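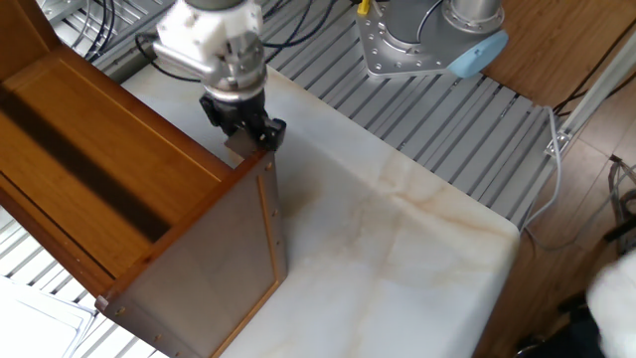
The restorer who runs the furniture bench at Ullgate has one rule for a small cabinet: look at the back before the front. "The front is where people have polished," she says. "The back is where they put the screws."

Her workshop takes in side cabinets, wall shelves and other pieces small enough to stand on a table. Most are veneered or lacquered wood in orange and reddish-brown shades, with a back panel set into a frame. She tips a piece over first and checks the row of fasteners along the frame. A missing screw matters less to her than one that turns without biting. "A hole that has been stripped will be stripped again. I plug it with hardwood and drill a new one. Filler holds for a season."

Lacquer is a separate question. She does not sand a smooth finish unless it has already failed. Raised panels get a soft brush and a damp cloth, and the grooves are dried right away. For dark marks she waits two days after cleaning before deciding on any further treatment. Some are in the finish and can be reduced. Others are in the wood and stay there.

The support under the piece gets more attention than visitors expect. She prefers a smooth, hard top with a rounded edge, on the grounds that a square edge dents whatever is leaned over it. The drawback is slip. "You put a cabinet on its side on a polished slab and it will travel. Keep a hand on it, or put felt down."

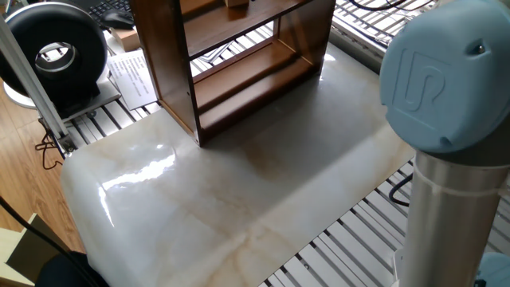

Open shelf units are, in her view, harder than cabinets. With no back panel there is nothing to keep the sides square, and all the load goes into the joints at the ends of the shelves. She measures both diagonals and accepts a difference of 2 millimeters. Beyond that she takes the joints apart, cleans out the old glue and clamps the unit again – overnight, never less.

Her job book, kept under the old Sturkow numbering, stood at entry 2939 when we spoke. By her count, more than 993 of those were shelf repairs. Asked what she would change about the way such furniture is made, she named the screws. "One size longer. It would cost very little."

The bench is closed for part of October while the floor is relaid.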